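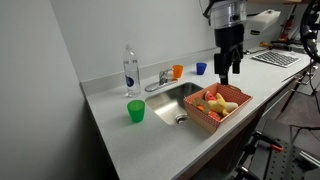
Break Room Tips > Sinks and Counters > Sharing with the Robot

Keeping a Work Sink Usable When a Robot Shares It

By Ginevra Caputo, July

I've worked at Totton for long enough to remember when the sink was just a sink. You rinsed your mug, you left your spoon in it, somebody got mad. Now the arm puts in more hours at that counter than I do, practicing with plastic cups and toy fruit, and the rest of us have had to change a few habits. Most of these are plain old kitchen tips and would work fine in any shared kitchen (my sister uses the tray one at home with two kids and no arm at all!).

Give every cup a color and stick to it

We used to have a mess of clear tumblers and you could never tell whose was whose. The practice cups are bright solid colors — green, orange, dark blue — and the arm's cameras have a much easier time with those than with anything see-through and plain. So we went the other way for people: mugs only, with a handle, and your name on the bottom in paint marker. Bake the mug at 350 for half an hour after you write on it and let it cool in the oven. Mine has held up through a lot of washing, though I do it by hand.

Put loose small stuff in a shallow tray

A cardboard tray with low sides is the best free thing in our kitchen. The toy banana and watermelon live in one with polka dots on it, and when somebody needs the sink, the whole lot moves in one go. I now do the same with tea bags, sugar packets and those tiny creamers. Keep the sides low or you'll be fishing around in there. Cardboard goes soft if it sits in a puddle, so run a strip of clear packing tape along the bottom edges before you start using it. Replace it when the corners give.

Dry the sink after you use it

This was the big change for me. I was a rinse-and-walk-away person. But a wet basin throws glare, and the toys come up slippery, and then Devadiga has to come over and restart the whole run. One old dish towel on a hook does the job. Wipe the walls first, then the floor of the sink, then around the drain, and go with the grain on brushed steel or you get streaks. For the white crust around a faucet base, lay a paper towel soaked in vinegar on it for 11 minutes or so and then wipe. Rinse well.

Water bottles: cap on, always

We had one spill near a keyboard, on a Tuesday, and I'm not going to say whose bottle it was. If it does happen, unplug the keyboard, flip it upside down on a towel and leave it alone until the next day. Don't use a hair dryer. I did, and two keys have never been the same.

Ask before you reach in

When the arm is running, the sink is taken. Same as if a person were standing there. Say something to whoever's at the controls and wait for them to stop it. I fill my kettle before nine now and it lasts me till lunch.

What about our jobs?

People ask me this more than they ask about vinegar. I used to spend my mornings sorting and rinsing sample cups, 54 on a slow day. If the practice goes well, the arm gets that work, and I've been moved over to checking and labeling, with some setup in between. I like the labeling. I miss the rinsing a bit, which I did not expect — it was good thinking time, with the radio on. My hands are in better shape, though. If yours still crack from dish soap, put plain petroleum jelly on at night under cotton gloves and give it a week.

Next time I'll get to the fridge shelf and the smell behind it.

Questions or a tip of your own? Leave a note for Ginevra at the front desk | © Totton Break Room Tips | Back to top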